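Keeping small parts in order on the bench

Most of the time lost on a small repair goes on looking for things. A gear rolls off the bench, a washer goes under the vice, and a ten-minute job takes the whole evening. The tips on this page cost very little and suit a kitchen table as well as a workshop.

Start with the surface. Lay a plain mat over the table, larger than you think you need, and put nothing on it that doesn't belong to the job. Pale parts show up best on a dark mat. For black screws and dark springs, use a white tea towel or a sheet of paper.

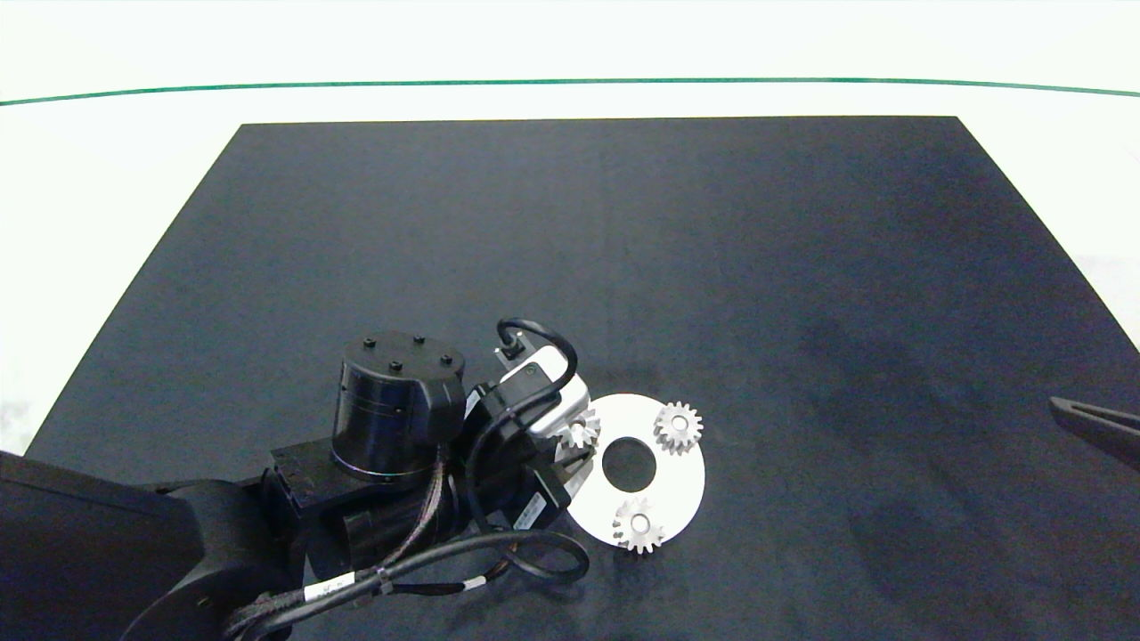
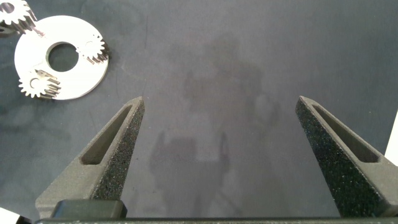
Small gears on a flat white ring, with a dark mat underneath.

Give gears a place of their own. If they are tipped into a tin with the screws, the teeth get knocked and grit works its way in. Stand them flat with the bore upwards and leave a finger's width between them, so each can be picked up without pushing the next one over.

Set them down in the order they came off. Go clockwise and mark the starting point with a bit of masking tape. If the job has to wait until Thursday, write the order on a card as well and leave it under the edge of the mat.

Clean gears dry first. An old toothbrush gets most of the dirt out from between the teeth, and a wooden cocktail stick does the rest. Don't use a steel pick on plastic gears. Metal ones can be wiped with a drop of light oil on a rag, but check what the maker says before oiling plastic - some oils make it swell.

Check the bore before you put a gear back. Slide it on to the shaft by hand. It should go on straight, without rocking. If it needs a tap, look for a burr on the end of the shaft and take it off with fine wet and dry paper (I use 340 or whatever is nearest in the drawer).

Count the teeth if you have to order a replacement. Mark one tooth with a felt pen and go round from there, twice. A 52-tooth gear and a 51 look the same on the bench and won't run the same. Measure the bore and the thickness too, and keep the old gear until the new one is fitted.

Wipe the mat down when the job is finished and store it rolled. A folded mat keeps its creases, and small parts will find them.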